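Fudmont Manipulation Study
Minutes of the Project Meeting, March
Held at the Pastgate laboratory, 2:00 p.m.

1. Minutes of the previous meeting
The minutes were approved without change.

2. Dispensing task
The Bostov group reported on the revised grasp policy, under which the right hand holds the glass below the spout. The training set now stands at 602 demonstrations. The group asked that ribbed glasses be kept in the protocol, as grasp estimates on plain glasses are not comparable.

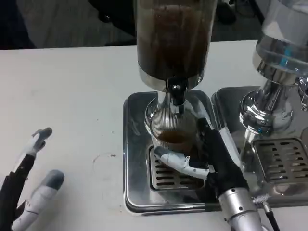 Figure 1. Right hand holding the ribbed glass over the drip tray.

It was agreed that a trial will be scored on two items, grip and final fill level. Spills onto the tray will be logged separately. The six scoring sheets now in use will be replaced by a single form.

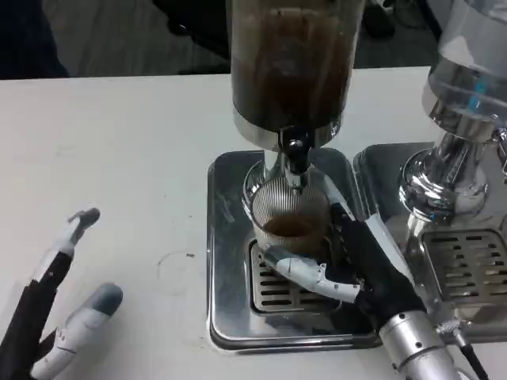 Figure 2. Glass held on the grate under the central dispenser.

3. Placement of the glass
Members discussed whether the start position should be fixed. The Jakab group favored a free position to the left of the central tray and offered to run eight further sessions on that basis.

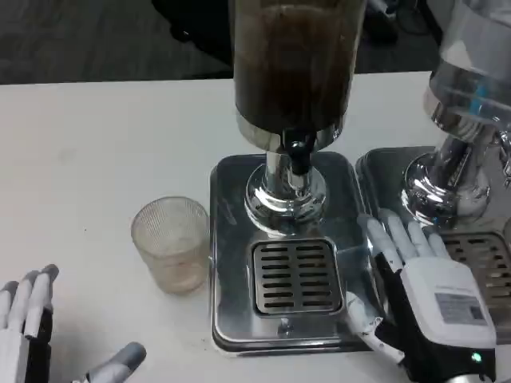

The offer was accepted. Results will be reported separately from the fixed-position trials, and the policy will not be retrained between sessions.

4. Other business
The request for a second wrist cable was deferred. Draft text for the methods section is due before the next meeting.

The meeting closed at 3:40 p.m.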